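通信産業論 第9回 講義メモ（2020/3/22 改訂）

# 「無制限」プランをどう読むか

前回は周波数オークションまで。今回は料金の話に入る。教科書の第6章は事業者の説明をほぼそのまま写しているので、読むときは割り引いてほしい。

## 1. 題材

架空ではない数字で考えないと身につかないため、GeltixとVuvanoの二社の料金表を使う。配布資料の2枚目を手元に置くこと。

| | Geltix | Vuvano |
|---|---|---|
| 月額（ルピー） | 498 | 230 |
| 高速通信の上限 | 「無制限」（注1） | 40GB |
| 契約期間の縛り | あり | なし |

注1：料金表の裏面に、混雑時は「公平な利用のため」速度を調整する場合がある、と書いてある。どの程度の混雑で、どこまで落とすのかは書いていない。

## 2. 「無制限」の中身

- 量の制限がなくても、速度の制限があれば使える量には天井ができる。
- 事業者は平均的な利用者が上限に届かないことを知っている。届かない上限を外しても費用はほとんど増えない。
- それなのに月額は上がる。差額の268ルピーで何を買っているのか、各自で一文にまとめてみること。

Umesh Dubeyの論考（配布資料3）は、これを「安心の値段」と呼んで好意的に評価している。私はあまり納得していない。Dubeyの利用者調査は加入直後の満足度しか聞いておらず、請求書を一年分受け取った人の声が入っていないからだ。

## 3. 通話無料はどこで回収されるか

音声をデータ網に載せれば、通話一分あたりの追加費用は小さくなる。ここまではよい。問題はその先で、「だから無料にできる」という説明には基地局と回線の固定費が出てこない。

固定費の回収先として考えられるもの：

1. データ料金への上乗せ
2. 端末の割賦と抱き合わせた長期契約
3. 他社網との接続料の引き下げ（交渉の結果しだい）
4. 競争相手が退出した後の値上げ

4を持ち出すと陰謀論めいて聞こえるらしいが、Brevwood地区では三社が二社になった翌年の1月に基本料が改定された。因果関係の証明にはならない。ただ、偶然で片づける側にも説明する責任はある。

## 4. ローミング料の廃止

Reshma Bothaの整理では、国内ローミング料はもともと費用ではなく、免許区域の境界が生んだ料金である。この見方は強い。そうだとすれば、廃止は「値下げ」というより、取る根拠の薄かったものを取るのをやめたことになる。広告がこれを贈り物のように書くときは疑ってよい。

なおMthembuの報告書には、廃止後に越境利用が30％伸びたとある。分母が示されていないので、レポートで引用する場合はその点に必ず触れること。

## 5. 次回までの課題

- 自分の契約書を読み、速度制限の条件を抜き出す（家族の契約でも可）。
- 第2節の差額について、賛成と反対の立場から一段落ずつ書く。
- 余力のある人は接続料の節を先に読んでおく。式は追えなくてよい。

## 補足：解約率の読み方

解約率が低いことは満足度の高さを示す、と決算説明ではよく言われる。縛りのある契約で低いのは当たり前で、見るべきは縛りが切れた月の数字だが、これはめったに公表されない。契約者が両側からつかまれている状態を思い浮かべればよい。下の写真の枕は左右の銀色のアームに挟まれ、つかまれたところに皺が寄っている。枕がそこにあるという事実から、枕がそこにいたがっているとは言えない。解約率も同じで、違約金と端末の残債を除いた数字が出るまでは、満足度の代わりに使わないこと。 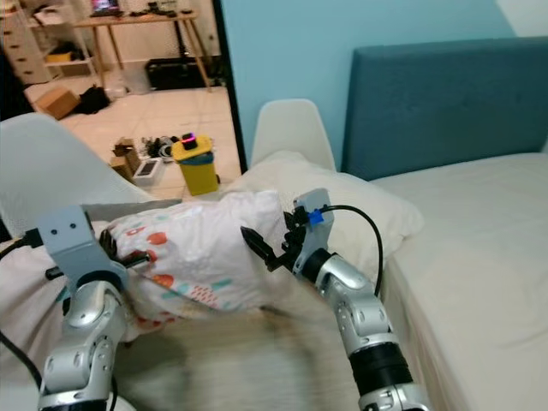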